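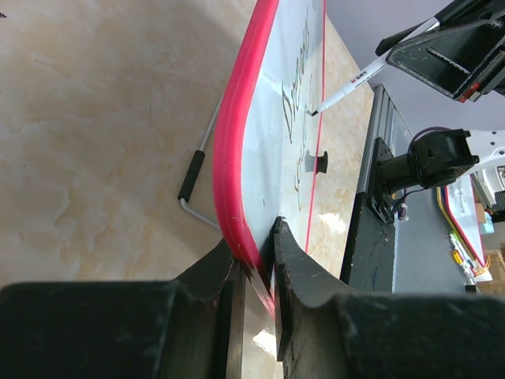

A small whiteboard with a rubber frame, handwriting in dark grey marker.

Keeping a kitchen whiteboard clean, and some other writing surfaces

By Laurențiu Barbu

In our flat in Cirkimthorpe the shopping list lives on a whiteboard. Before it was on paper, and the paper was always in the pocket of the person who stayed home. I have now used such boards for 7 years and I made most of the mistakes.

Old marker. Ink which stays on the board for weeks becomes hard and a dry cloth only moves the colour. Write over the old line with a fresh dry-erase marker, wait a few seconds and wipe both together. It sounds like a joke but it works on most boards.

Grey shadow. Put a little methylated spirits on a soft cloth, open the window, keep away from the stove. Afterwards wipe with plain water and dry it well. I do this on Sunday, when the list is empty anyway.

Do not use the green side of the dish sponge. I did it one time on our first board, and after this every letter stayed in the scratches.

Rubber frames. They collect grease and flour in the corner where the frame meets the board. Warm water, one drop of dishwashing liquid and an old toothbrush. No spirits on coloured rubber — my neighbour's Pop board lost its colour in one corner.

Markers. Store them lying flat, otherwise the ink goes to one end. A dry one sometimes comes back after 8 hours with the tip down and the cap on.

Fridge magnets. The Iden strips I bought hold 520 grams each on clean steel, but much less on a fridge door with a textured finish. Wipe the door first with vinegar and let it dry.

Chalk labels on jars. Rub the new label all over with the side of the chalk and wipe it before the first writing. Then the first word does not stay as a ghost.

Next month: cutting boards, and how to oil them.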